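Crichton Letter Club: Your Questions

We write real letters, on paper, and we love it! 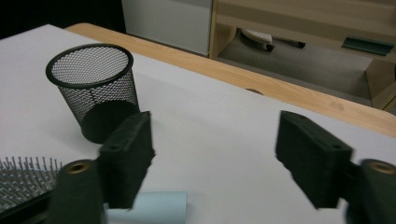 Do I need nice handwriting?
Not at all. Mawuli Yakubu prints everything in capitals and his letters are a joy.

How long should a letter be?
Two pages is plenty, but go on if you're having fun!

Can I ask for a pen pal overseas?
Yes, please do. Tell Zohreh Talebi when you sign up (new matches go out every August).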